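Dawber table cell: frequently asked questions

Covers the arm, the gripper, the cables and the table. It doesn't cover the software, which has its own page, longer than this one and in a worse mood.

Which cell is this page for?

The Dawber cell, the one with the light wood table. If you're on the Rokholm cell, most of the cable advice still applies and none of the bolt advice does. Please don't find this out with a wrench in your hand.

What should I do before I touch anything?

Park the arm, press the stop button, and hang your tag on the controller. Then wait for the fans to spin down. Pausing the program from your laptop doesn't count as stopping the arm. It counts as asking it nicely.

The gripper closes but drops things. Is it broken?

Probably not. Check the fingertips first. They pick up a film from handling plastic, and a wipe with a dry lint-free cloth fixes most complaints. If it still slips, look for play in the finger mounts. There are 4 mounting screws and they loosen in a rotation that suggests they've discussed it among themselves. Snug them by hand, put a paint-pen line across each head, and check the lines again next time. Don't use permanent thread lock. We're still missing a good hex key because of the last person who did.

How often do the fingertips get changed?

Every 400 hours of run time, or when you can see a groove, whichever comes first. Change both, even if one looks fine. A new tip paired with an old one will grip everything slightly crooked, and you'll spend the afternoon blaming calibration.

How much slack should the gripper cable have?

Enough that the wrist can turn to both ends of its travel without pulling the loop straight, and not so much that it snags on things. With the arm stopped, follow the cable with your fingers from the connector to the first tie point. If you feel a flat spot or a kink, replace it. Tape is not a repair. We've removed a lot of tape.
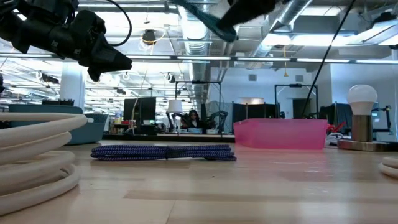 When you've rerouted anything, run the wrist through its full range at the slowest speed with a finger on the stop button, and watch the loop the whole way. Most people watch the gripper. The gripper is fine.

Why does the arm fault at the same spot every time?

Write down the code before clearing it. If it's 1,868, the controller thinks the wrist met more resistance than it should have, and nine times out of ten it's a cable sleeve dragging on a joint. Move the sleeve clamp toward the elbow a little and try again. If the fault follows the payload around, check that somebody entered the right tool weight after the last gripper swap. Somebody may be you.

Can I turn the force limit up to make the fault go away?

You can. You'd also turn up the radio when the engine starts knocking.

Does anything need grease?

The gripper slides do, a very thin coat, once in November and once in spring. The arm joints are sealed. If grease is coming out of a sealed joint, stop using the cell and call Skindlow, who hold the service contract and have heard every explanation already.

Do I need to recalibrate after moving the table?

Yes. Also after bumping the table, leaning on the table, or telling yourself you didn't really bump the table. Touch off on the 4 reference points and save the result under a new name. The folder has a file called final and another called final_real. Both are wrong.

Can I leave my test objects out overnight?

If you have a run going the next morning, yes, as long as they're clear of the parking position. Otherwise put them back in the bins. Coil cables loosely and tie them once in the middle, not too tight. Anything with glass in it gets moved before the arm is powered up for maintenance, when it's most likely to go somewhere you didn't plan.

Where are the spares?

Fingertips, screws and one gripper cable are in the Bronduston cabinet, second drawer. If you take the last of something, write it on the sheet inside the door. The sheet is currently blank and the drawer is currently short of screws, so there's room for improvement.

Who do I tell when I'm done?

Put it in the cell log: what you changed, what you tightened, and whether the test run passed. "Fixed it" has been entered many times and has never helped anyone, including the people who wrote it. Then take your tag off the controller.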